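4월호 | 사는 이야기
글: 편집부 살림 담당

고무 패킹 하나를 기다리며

수도꼭지가 새기 시작한 것은 1월이었다. 처음에는 한밤중에만 샜다. 낮에는 멀쩡하다가 불을 끄고 누우면 똑, 하고 한 번. 잠이 들 만하면 또 똑. 우리 집 수도꼭지에게는 나름의 생활 리듬이 있었고, 나와 맞지 않았을 뿐이다. 수건을 받쳐 놓으면 소리가 안 난다기에 받쳐 보았더니 과연 조용했다. 대신 조용하니까 지금도 새고 있는지 궁금해서 일어나 확인하게 되었다.

검색을 해 보면 답은 금방 나온다. 고무 패킹이 닳은 것이니 갈면 된다. 영상 속의 사람들은 하나같이 밝은 목소리로 누구나 할 수 있다고 말하고, 그중 한 명은 정말로 노래를 흥얼거리며 갈았다. 문제는 그 패킹이 어디에 있느냐였다. 우리 집 수도꼭지는 브루클리 제품이고, 브루클리는 남들과 규격이 조금 다른 패킹을 쓴다. 아주 조금 다르다. 눈으로 보아서는 모르고, 끼워 보고 물을 틀어 얼굴에 맞아 봐야 안다. 나는 두 번 맞아 보고 알았다.

동네 철물점 주인은 내가 내민 헌 패킹을 한참 들여다보더니 "이건 브루클리네"라고 했다. 어떻게 아셨느냐고 물었더니 다들 이걸 들고 와서 같은 표정을 짓는다고 했다. 그러고는 비슷한 것을 하나 내주었다. 값은 600원이었다. 집에 와서 끼웠더니 물이 덜 새기는 했는데, 방향이 바뀌었다.
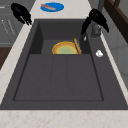

그래서 정식으로 부품을 주문하기로 했다. 나는 원래 정식을 좋아하는 사람이다. 설명서도 버리지 않는다. 이사를 세 번 하는 동안 전자레인지는 바뀌었어도 전자레인지 설명서는 그대로 있다. 브루클리 설명서도 당연히 서랍에 있었고, 펼쳐 보니 80쪽이었다. 물을 틀고 잠그는 물건치고는 할 말이 많은 편이다. 앞의 절반은 하지 말라는 것들이었다. 거꾸로 설치하지 말 것. 매달리지 말 것. 매달리지 말라는 그림에는 실제로 매달린 사람이 그려져 있었는데, 꽤 즐거워 보였다.

부품 안내는 맨 뒷장에 있었다. 가까운 고객 센터에 문의하라는 한 줄이었다. 전화를 걸었더니 친절한 녹음 음성이 브루클리의 고객 업무가 우르니코로 넘어갔다고 알려 주었다. 우르니코에 전화를 걸자 똑같은 음성이, 틀림없이 같은 사람의 목소리가, 생활 수전 부품은 메디나 물류 센터에서 담당한다고 했다. 메디나에는 전화번호가 없다. 문의 양식이 있을 뿐이다.

문의 양식에는 제품명, 구입 연도, 증상을 적는 칸이 있고, 증상은 고르게 되어 있다. 물이 나오지 않음. 물이 지나치게 나옴. 기타. 밤에만 한 방울씩 새는 것은 어디에 속하는지 오래 고민했다. '지나치게'라는 말은 쓰는 사람의 성격에 달린 것이 아닌가. 결국 기타를 골랐더니 상세 내용을 적는 칸이 열렸고, 나는 거기에 이 글의 절반쯤 되는 분량을 적었다. 보내기를 누르자 접수 번호가 떴다. 2583번.

그 숫자를 보고 두 가지 생각이 들었다. 내 앞에 그렇게 많은 사람이 패킹을 기다리고 있다면 큰일이고, 지금까지 통틀어 그만큼밖에 문의하지 않았다면 나머지 사람들은 다들 어떻게 살고 있는 것인가. 둘 중 어느 쪽이든 마음이 편하지 않았다.
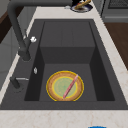

기다리는 동안 사람이 조금 변한다. 우선 남의 집에 가면 물을 틀어 본다. 손을 씻는 척하면서 잠근 다음에 귀를 기울인다. 안 새면 부럽고, 새면 반갑다. 얼마 전 친척 집에서는 욕실에서 너무 오래 나오지 않는다고 괜찮으냐는 소리를 들었다. 괜찮다고, 댁의 세면대가 아주 훌륭하다고 대답했다. 그날 저녁 식사는 전반적으로 말수가 적었다.

아는 것도 늘었다. 수도꼭지 안에 들어가는 것이 전부 고무는 아니고, 세라믹 원판이 맞물려 물을 막는 방식도 있다는 것을 알았다. 그런 쪽은 카트리지째 바꾼다. 고무로 막는 방식은 세게 잠글수록 패킹이 더 빨리 상한다. 그러니까 한 방울도 새지 않게 하려고 매일 밤 온 힘을 다해 손잡이를 돌린 사람이 있다면, 그 사람이 범인이다. 우리 집에는 나밖에 살지 않는다.

부품을 직접 갈 생각인 분들을 위해 그간 배운 것을 조금 적어 둔다. 밸브부터 잠근다. 당연한 말 같지만 당연한 일을 하지 않은 사람의 천장은 다르게 생겼다. 배수구는 마개나 헝겊으로 막아 놓는다. 나사는 꼭 그쪽으로 굴러간다. 빼낸 것은 빼낸 순서대로 늘어놓고, 늘어놓은 다음에는 고양이를 다른 방에 둔다. 헌 패킹은 버리지 말고 들고 가야 한다. 철물점에서 손가락으로 크기를 설명하는 사람을 여럿 보았는데, 다들 실제보다 크게 말한다.

조이는 것은 손으로 먼저 하고, 공구는 마지막에 조금만 쓴다. 얼마나 조금이냐고 철물점 주인에게 물었더니 "조금이면 조금이지"라는 답이 돌아왔다. 80쪽짜리 설명서에도 그보다 자세한 말은 없었다. 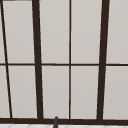

메디나에서 첫 답장이 온 것은 약 7주 뒤였다. 문의해 주셔서 감사하다는 인사와 함께, 수전의 모델명이 새겨진 부분을 알려 달라고 했다. 모델명은 수전 밑동의 뒤쪽에 새겨져 있다. 벽을 보고 있는 쪽이다. 벽 말고는 읽을 수 없는 자리라서 나는 손거울을 들고 조리대 위로 몸을 반쯤 올렸고, 거울에 비친 글자는 당연히 뒤집혀 있었다. 받아 적은 것을 다시 거울에 비춰 읽은 다음에야 거울이 두 개면 되었으리라는 생각이 났다.

모델명을 보냈더니 이번에는 답이 빨랐다. 해당 모델의 패킹은 단종되었으며, 후속 모델의 것과 호환될 수도 있다고 했다. 될 수도 있다는 것은 안 될 수도 있다는 말이냐고 묻자, 그렇다고 했다. 기업과 이렇게 솔직한 대화를 나눈 것은 처음이라 약간 감동했다. 하나 보내 달라고 했더니 낱개로는 팔지 않고 묶음으로만 판다고 했다. 나는 수도꼭지가 하나인 부엌에서 평생 쓰고도 남을 패킹을 주문했다. 배송 예정일 칸에는 '준비되는 대로'라고 적혀 있었다.

그 사이에 주변에서는 온갖 조언이 들어왔다. 통째로 바꾸라는 사람이 가장 많았다. 맞는 말이다. 수전 하나를 새로 사서 달았으면 2월에는 끝났을 것이다. 그런데 패킹이라는 것은 손톱만 한 고무 고리이고, 그 고리 하나 때문에 멀쩡한 쇳덩이를 내다 버리자니 내가 지는 것 같았다. 누구에게 지는 것이냐고 물으면 할 말은 없다. 우르니코는 나와 싸우고 있는 줄도 모른다.

루도우로 이사 간 옛 이웃은 거기서는 철물점에서 패킹을 깎아 준다고 자랑했다. 두꺼운 고무판을 놓고 그 자리에서 칼로 도려내 준다는 것이다. 기차로 한참 걸리는 곳이다. 시간표를 찾아보았다는 사실만 밝혀 둔다. 왕복 요금을 패킹값으로 나누어 보다가 그만두었다는 사실도.

패킹은 지난주에 왔다. 상자가 컸다. 완충재를 걷어 내고, 다시 걷어 내고, 작은 봉투를 꺼냈을 때 나는 잠시 경건해졌다. 밸브를 잠그고, 배수구를 막고, 고양이를 옮겼다. 끼우는 데에는 라면 물이 끓을 만큼의 시간도 걸리지 않았다. 손으로 조이고, 공구로 조금 더 조였다. 조금이면 조금이다.

그날 밤에는 소리가 나지 않았다. 나는 누워서 소리가 나지 않는 것을 듣느라 새벽까지 깨어 있었다. 다음 날 아침에 보니 욕실 샤워기가 새고 있었다. 브루클리 제품이다.

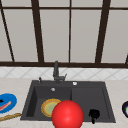

남은 패킹 나눔

앞에서 말한 사정으로 패킹이 많이 남았다. 브루클리 수전을 쓰는 독자 가운데 필요한 분은 편집부로 엽서를 보내 주시면 봉투에 넣어 부쳐 드린다. 호환이 될 수도 있고 안 될 수도 있다. 모델명은 적지 않아도 된다. 거울을 들고 올라가는 일은 한 사람으로 족하다.

샤워기용은 규격이 또 다르다고 하니 보내지 못한다. 그쪽은 메디나에 새로 문의해 두었고, 접수 번호를 기다리는 중이다. 5월호에서는 예고한 대로 장아찌 이야기를 하려고 한다. 장아찌도 기다리는 일이기는 하지만 적어도 문의 양식은 없다.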